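Plush blanket shedding on everything, how to wash?
Posted in Laundry and Linen

Somano
Bought a plush blanket in September and it leaves fluff on every light colour I own. Front loader, no dryer. Cold wash or warm?

Pollevar
Cold, gentle, on its own. Skip the softener.

Harahap
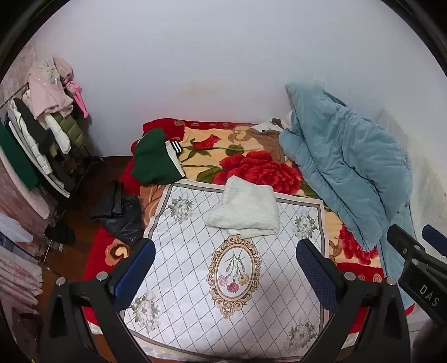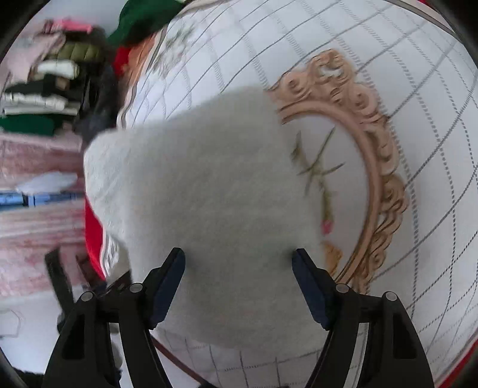
Wash it twice before you judge it. I use half the usual detergent and 4 tablespoons of white vinegar in the rinse. Mine is the red one with the roses, and I dry it over 2 lines so the weight is spread. Keep it out of full sun or the colour goes.

Distus
Mine never stopped. Took it back.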